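Teaching the robot by remote: your questions

I run the remote sessions for the Lummont home-tasks project, and I get the same dozen questions every time a new batch of people signs up. So I've put my answers on one page. If yours isn't covered, drop me a line and I'll add it. Last updated August 2023.

What am I signing up for, exactly?

You move a robot around a simulated house from your own desk, using a pair of hand controllers, and you do ordinary household jobs with it. Everything you do is recorded as a demonstration, and a program called Wurkia learns from the recordings. A session lasts 60 minutes, with a break in the middle (please take it, your shoulders will thank you!).

Do I need to know anything about robots?

Nope! Some of our best demonstrators came in never having touched a controller. If you can play a driving game badly, you can do this. The first session is all practice and none of it gets used.

Why do I have two different views?

One view comes from the robot's body and shows you the room, and the other sits behind the gripper and shows you what's between the fingers. Use the room view for driving up to things and swap to the gripper view for the last little bit. Down at floor level it can get cluttered, with a wheel, a bit of greenery and a white rod all crowding in near the fingers, so go slowly and open the gripper wide before you get close.
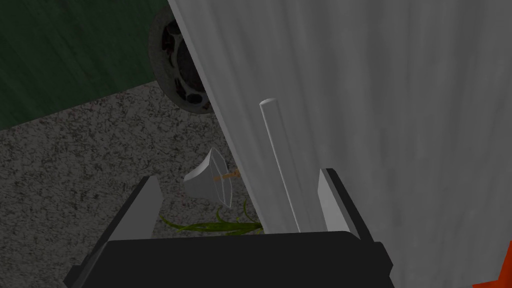
How many demonstrations does the robot need before it learns a task?

It depends a lot on the task. For a simple pick-up we start training at 50 good ones and see how it does. Anything with two arms needs far more, and so does anything where the object starts in a different spot each time. Across all the tasks we've got 1,505 saved so far, and I'd happily take as many again.

What makes a demonstration "good"?

Smooth and boring, mostly. Pick a way of doing the job and stick with it for the whole session. If you come at the thing from the left once and from the right the next time, Wurkia can end up dithering halfway between the two. Long pauses are a pain as well, so do your thinking before you press record and then just go.

I fluffed it halfway through. Should I start again?

If you only missed the grasp, carry on and have another go at it. I like having a few of those, they show the robot how to get out of trouble. If you've dropped the thing somewhere you can't reach, or driven into a wall, press the red discard button and reset. I won't think any less of you, I discard plenty of my own.

The robot moves later than my hands do. Is that my internet?

Probably, though check first that you haven't got another video call open (I've done it). A small delay is normal and you get used to it in ten minutes or so. If it's bad enough that you keep overshooting, stop and message me. Jerky recordings are hard to clean up afterwards.

How do I use both arms without getting in a tangle?

Park one while you learn the other. Seriously, spend the first 30 minutes moving only your right hand. When you bring the left one in, keep both grippers in front of the body where you can see them, and stop a little short of the furniture before you reach. Dressers are good practice as you've got a drawer handle at the front and small things on top.
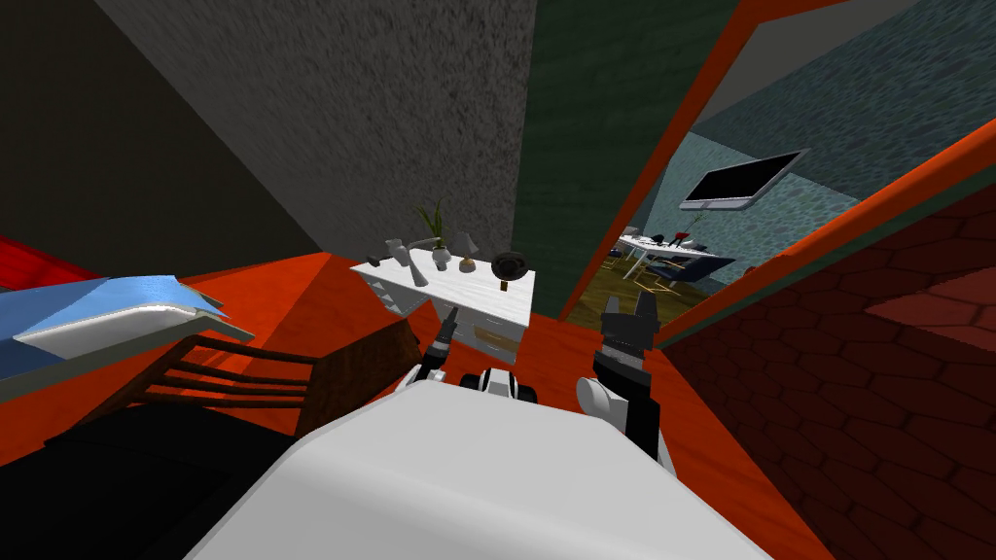 Both arms forward at the white dresser, with the left gripper's tip up by its front edge.

Is there a way of doing this by hand, with a real arm?

There is, and it's lovely. You hold the arm by the wrist and walk it through the job yourself, which most people find much easier than the controllers. Bautista Cisternas looks after those sessions at our Zovico workshop. We started them in January and the places go quickly, so ask early.

Which controllers do I need?

I'll post you a pair, along with a strap for each and a return label. Please use the straps! If you've got your own headset you can try it, but I can only help with the set we send out. Ozoliņš is the name of the app you'll need to install, and the link is in your welcome email.

Can I do more than one session a day?

Two is my limit for anybody, with a proper gap between them. People get sloppy when they're tired and I can spot it in the recordings straight away.

Will I get to see the robot do it by itself?

Yes, and it's the bit I enjoy most. When a task has been trained I send a clip to everyone who recorded for it, including the attempts that go wrong.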